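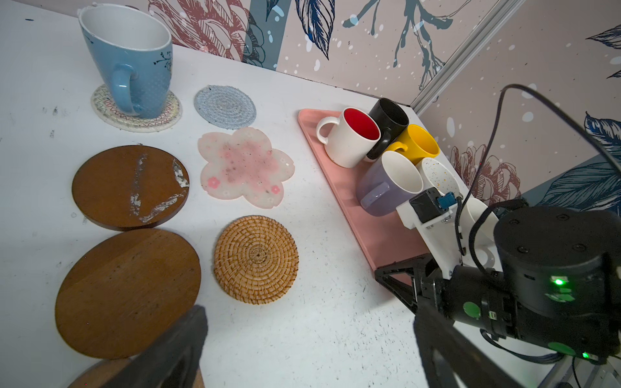 Wooden coasters scratched and peeling, can they be saved?

Asked by eszabo60, August 2020

I have a mixed bunch of coasters: woven cotton, rope, rattan, and a few big round wooden ones. The worst of the wooden ones has white scratches and the finish is peeling off in patches. Another has a dark seam line across it but the surface is still smooth. They get used every day under mugs. Can I refinish them at home or should I toss them? Also, how do you wash the cotton and rope kind?

Esperanza Szabo

2 answers

Nwosu903
Sand the peeling one back to bare wood, 120 grit and then 220, going with the grain. Wipe off the dust. Two thin coats of a water-based clear finish, a day between coats. Let it sit about a week before you put a hot mug on it or it will stick. If your nail doesn't catch in the seam on the other one, leave it alone.
Cotton and rope: cool water, a drop of dish soap, press in a towel, dry flat. Don't put them in the dryer. Rattan just gets a damp cloth.

skuton_j
i would toss the bad one, new ones are cheap. we put ours in the dishwasher once and they split

Comment from eszabo60: Thanks, trying the sanding this weekend. I only have 60 and 220 here so I'll pick up some 120.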